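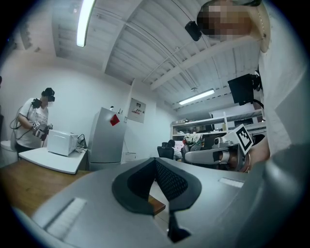

Barka hand-held gripper kit: review after a season in a shared workshop

Posted 19/11/2018

I bought the Barka kit in June to use at our shared workshop in Odden, where a few of us are building a small arm to do kitchen chores. The idea is simple enough. You hold the gripper, do the job yourself, and the recording is used later to teach the arm. I have put in 60 hours with it now, which seems enough to write something useful.

What you get

The kit comes as printed body halves, two metal fingers, a bag of screws, a camera mount and a sheet of square markers. The camera is not included. The manual is 18 pages long and mostly drawings. It skips the wiring of the trigger completely, so I had to work that out from the forum.

Building it

It took me a weekend. The body halves went together well after a bit of sanding along the seam. The holes for the finger rail were tight and I opened them up with a hand drill. Do not force the screws in, as the plastic splits easily there and Barka charge full price for a spare half.

The markers need to go on flat. I put my first one on with cheap glue and it lifted at one corner, and the tracking drifted until I replaced it. Double-sided tape has held since then.

In use

It is a big thing to hold. The body is wide and the weight sits forward, so my wrist was sore after the first long session. I now stop every half hour. Anyone with small hands should try one before buying.

Grip is good on boxes, mugs and cupboard handles. Microwave doors are harder, mainly the kind you have to pull sharply, and it took practice to do it without the fingers slipping off. Fridge doors were no trouble. Thin things such as cutlery are hit and miss.

Tracking is fine in even light. It got worse when I turned quickly or let my sleeve drop over the marker - roll your sleeves up before you start. Long recordings also fill a card fast, and the software gives no warning when it is full. I lost a whole afternoon that way.

Compared with the Hutapea

The workshop also has a Hutapea, which is lighter and comes ready built. It is nicer to hold for a long time. The fingers flex more, though, and it cannot be taken apart without breaking a clip. I prefer the Barka for anything heavy and the Hutapea for quick tries.

Spares

I ordered finger pads from Kakitz, who stock parts for both. They fit without trimming and wear better than the ones in the box.

Would I buy it again? Yes, for a workshop that has tools and somebody willing to do the sanding. For use at home on your own I would get the Hutapea and put up with the clip.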